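Teleop demos for plugging in a network cable – how consistent do I need to be?

Posted in: Robot Learning > Demonstrations and Teleoperation
Tags: teleoperation, bimanual, insertion, wrist camera

Nhyira Baidoo
Member since October

I'm collecting demonstrations for a two-arm setup and I'd like some advice before I spend another week on it. The task is to pick up one end of a blue network cable and push the plug into one of the two ports on a small black splitter box. I drive both arms by remote control with a pair of leader arms. There is a camera at the head and one at each wrist.

So far I have 119 recorded episodes. I trained on all of them on Wednesday and the result is poor. The arm goes to the plug without trouble and picks it up most of the time. It then carries the plug over to the box and stalls a short distance from the port, or it pushes against the face of the box beside the opening. Out of 18 test runs, 2 ended with the plug fully in. 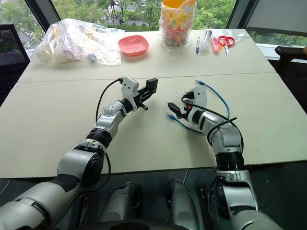

My routine is to start both arms pointing in toward each other with the grippers low, then pause, then go. The cable gets put down by hand between episodes and I don't try to lay it the same way twice. I also leave the usual stuff at the back of the table (candy jar, pens, scissors) because I read that some clutter helps.

Things I have noticed about my own demos:

I don't always use the same port. If the left one is easier to reach from where the plug is, I use the left one.

Sometimes I hold the box with the second arm and sometimes I don't bother.

When I miss the port I wiggle until it goes in. Some of those wiggles last a long time. I kept those episodes.

Episode length is all over the place. The fast ones are under 20 seconds and the slow ones are well over a minute.

Should I throw everything out and start over, or can part of this be saved? And is it better to be neat every time, or does the policy need to see me make mistakes?

3 replies, sorted by most helpful

Ekene Iyamu
Helpful member

You don't have to start over, but you do have to sort what you have. I run the arms at Cuvmont and we went through almost the same thing with a power connector.

The port choice is the first thing I would fix. You are showing the robot the same starting picture with two different goals, and it has no way to know which one you wanted. Many policies will handle two clear options, but with your number of episodes I would not count on it. A common outcome is that it heads for a point between the two and stops there. That sounds a lot like your stall, and so does pushing on the face beside the opening. Pick one port. If you need both later, collect them as two tasks with separate labels.

Second, always hold the box. A splitter that size is light and it will slide or turn when the plug touches it. In the episodes where you skipped the hold, you were probably correcting for a box that moved, and you may not have noticed yourself doing it. Make the hold a fixed step. Second arm comes in, closes on the box, stays closed until the plug is in.

Then the wiggles. Go through the episodes and mark each one. I would use these groups:

Clean: one approach, one insertion.
Recovered: missed once, backed off a little, lined up again, went in.
Messy: several misses, long pauses, pushing in random directions.

Keep clean and recovered. Drop messy. The recovered ones are worth a lot, as long as the recovery is something you would want copied. Backing off and lining up again is fine. Grinding the plug around on the face of the box until it finds the hole is not, and the policy will learn that too.

When we did this at Cuvmont we kept 61 episodes from a much bigger pile, and the policy trained on those did better than the one trained on everything. I then added new ones in the places where it was weak.

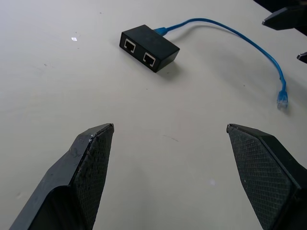

Look at the wrist video for the moments before you grab the plug, and ask whether you could do the next step yourself from that video alone. Play it back with the other views hidden. If your own fingers block the port during the last part of the approach, the robot can't see it either, and it has to guess from the head camera, where the port is tiny. We changed the grasp so that we held the plug further back, near the boot, and that left more of the tip in view. It also made it easier to keep the plug straight.

A few smaller points:

Slow down for the last stretch, but don't stop. Long pauses with no motion teach the robot to sit still. If you need to think, think before you leave the table with the plug.

Watch which way up the plug is. The clip on a network plug means it only goes in one way. If you turn it over in some demos after picking it up, make that turn a clear, separate motion and always do it at the same stage.

Keep laying the cable down differently each time. That part of your routine is good. Change where things start, and keep the way you do the task the same. Move the box a bit between episodes too, if you haven't been doing that. Clutter at the back is fine, though I'd change it now and then.

Write your steps on a sheet of paper and tape it up next to the leader arms. After an hour of driving, people drift. I do it too.

Porndale
New member

I had a stall right before insertion and in my case it was the gripper command. My leader arm didn't close all the way, so the recorded command was a half-open hand and the follower was barely gripping. The plug rotated when it touched anything. Check the recorded gripper values against what you think you were doing.

Also 119 is not very many for insertion. I'd get more.

Kaushik
Member

Agree with most of what Ekene wrote, except that I would not drop the messy ones completely. Cut them. If the pickup was good and only the insertion was bad, the first part is still useful for learning the pickup. Your pickup already works though, so maybe this is not worth the time for you.

One thing to add. Check that your video and joint data line up. We had a small delay on one wrist camera and nobody saw it until we played the two side by side. It does no harm while the arm is crossing the table. At the port it is enough to miss. Tap the table with a finger of the gripper and compare the picture with the joint position at that moment.

Comments on Ekene Iyamu's reply

Nhyira Baidoo: Thanks, this is very clear. I watched 20 episodes last night and the port choice is worse than I thought. I use the right one in a little over half. I also hide the opening with my own fingers in nearly all of them. I'm going to stick to the right port, hold the box every time and grab further back.

Ekene Iyamu: Good. Do a short batch first and train on it before you do a long one. If it still stops in the same spot, look at the timing check Kaushik described.

Nhyira Baidoo: Will do. Should the holding arm let go before the episode ends, or can I stop recording as soon as the plug is in?

Ekene Iyamu: Let go, back both arms off, then stop. If you cut it at the moment of insertion, the robot never sees what finished looks like and it may keep pushing.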